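The woman who tidies other people's bedrooms asked me to leave her name out of this, and I said fine, as long as she'd let me come along and poke about. She's been doing it for a small outfit called Plurnero for a few years now. Before that she worked on the returns desk at a furniture shop, where she says she learned most of what she knows about what people regret buying.

We met in the café at the bottom of the Baran building, which has student rooms on the upper floors and a launderette round the back. She was already on her second pot of tea and had her notebook open at a page headed "chargers".

"I write down what people can't find," she said. "Chargers, always. Then nail scissors. Then the other sock, but I've stopped writing down socks."

I wanted to talk about small rooms in particular, as I live in one myself and have read far too many articles where the answer is to buy a bed with drawers in it. She pulled a face when I brought that up.

"If you rent, you've got the bed you've got. I never start with furniture. I start with the bed being made, and it's got nothing to do with discipline or joining the army. The bed is the biggest flat thing in the room! You need somewhere to put everything while you sort it. If it's a heap of duvet you've got nowhere to work."

So that's how she begins. Windows open, bed made, one big blanket pulled over the top, and then every loose thing in the room goes onto it. Drawers stay shut on the first day. She's quite strict about that (I asked three times, in different ways, and got the same answer).

"People want to do the drawers because drawers are private and nobody's judging. But what's making them miserable is the stuff they can see from the door. Do that, have a sandwich, see how you feel."

I asked how long a room takes. Two hours for the surfaces, she told me, if the person is there, and longer if their mum is there too. Mums have opinions about the towels.

Towels, by the way, are a whole subject with her. I hadn't expected it. She reckons that in a room without its own bathroom the towel is the hardest thing to house, and that it ends up on the chair, the radiator, the door handle or the bed, in that order. She doesn't mind the door handle.

"A hook costs next to nothing, and if you can't drill there are the over-door ones. I carry a couple in my bag. The Kunico ones are all right, the bent metal ones, although they do rattle if your door's thin. Put a bit of felt behind. But if you've only got the end of the bed, use the end of the bed, just spread it out. A towel in a lump is what makes a room smell like a room."

I confessed that mine was, at that very moment, in a lump. She was kind about it.

We got on to bedding next, and this is where she really took off. She's got no time at all for the idea that a small room has to be white. She'd worked on a whole corridor of rooms in October, new arrivals mostly, and the ones that had settled in quickest were those who'd brought one loud thing from home and put it on the bed.

"One girl had a crochet thing her gran made, green and purple, hideous, gorgeous. You walked in and you looked at that, so you didn't look at the carpet. The carpets up there are dreadful. You can't hide a carpet but you can give people something else to look at."

What about washing it, though? I'm always put off by fringes and tassels. I had a fringed throw once that came out of the machine looking like a plate of noodles.

"Pillowcase," she said straight away. "Put the throw in an old duvet cover if it's big, or tie the fringe up in bunches with a bit of cotton tape. Cool wash, low spin. Then comb it with your fingers while it's damp and leave it flat. And don't wash it every week, for heaven's sake, it's a blanket, it's on top. Give it a shake out of the window."

Quilted pillows she treats differently. Some of them are really pillow protectors with the padding stitched in, some are the pillow itself, and she says you should read the label before doing anything brave. If there isn't a label she airs it over the back of a chair and leaves it at that.

By now the tea was cold and she'd promised to look in on a room upstairs, so I tagged along. On the stairs she told me about the clear-out she still thinks of as her worst: a chap with 307 takeaway menus in a wardrobe, which she only knows because he'd numbered them. He kept 87 in the end. "And he was thrilled," she said. "So was I. You take what you can get."

I asked whether that was the trick, then, being soft with people. She thought about it for a whole flight.

"I'm not soft on paper. Paper I'm horrible about. I'm soft on little figures and toys and things off keyrings. They're tiny, they don't do any harm, and people get very upset if you so much as move them. I had a client with nearly 1000 of those little plastic animals, and we kept the lot – we just got them out of the bed."
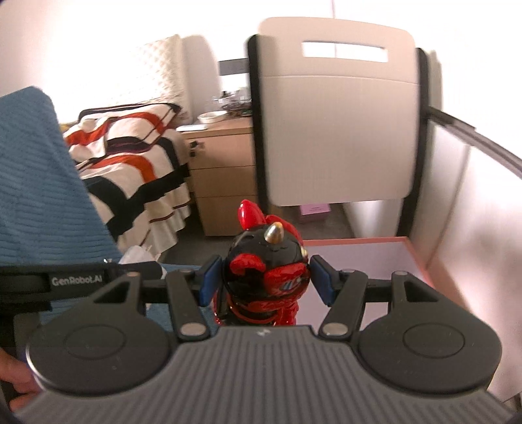 Small figures get their own rule in her system, and it's a simple one: they're the last thing off the bed and they never go in a box with a lid. She likes the odd ones best. Show her a little red and black devil with a gold horn on its glossy head and she'll want it standing up where it can be seen, and she'll tell you it goes rather well with a blanket in orange-red and black stripes on white. "You've got your colours there already," she said. "Red, black, a bit of gold. People pay for that sort of advice! And then you've got a plain white quilted pillow to calm it all down, so don't go buying a patterned one as well." A blue towel she'd allow, on the grounds that towels are whatever colour they are.

I asked where exactly a devil ought to live in a room like that. Windowsill, was the answer, or the top of the books, but never the bedside table, which is for a glass of water, a lamp and whatever you're reading.

"The bedside table's the first to go. You put one little chap on it, then he's got a friend, then there's a receipt under the friend. After a month you're drinking your water off the floor."

She has a shelf she recommends for this, a narrow one from Dretow that hangs off the curtain rail fixings, although she admitted that she's had two of them come down. For anything glossy she uses a dry soft cloth, and a clean make-up brush for horns, ears, spikes and any other fiddly bits. No spray. She once took the smile off somebody's frog with spray and has never quite got over it.

I wanted to know about duplicates, too, because I have several of the same small owl and can't explain it. Did she make people choose?

"No. Why would I? If you've got six the same, that's a family. Put them in a row. It's when they're in six different places that your eye gets tired."

She was less forgiving about the space under the bed. Suitcases yes, spare bedding yes, in a bag that closes. Shoes only if they're in something you can pull out in one go. A long blanket hanging down over the side covers a multitude, she said, and she's all for it, but you should lift it up every so often and have an honest look.

"If there's a plate under there, we need to talk."

My last question was about her own bedroom, which I'd been saving up. She laughed so much that somebody opened a door further along the landing to see what was going on. It's fine, she said, it's perfectly fine, apart from the chair. There's a chair with clothes on it. There has always been a chair with clothes on it, in every place she's lived, and she's decided to count it as a wardrobe.

"Ask me about it in ten years," she said, and went off down the corridor with her bag of hooks. I went home, spread my towel out over the end of the bed and put the owls in a row.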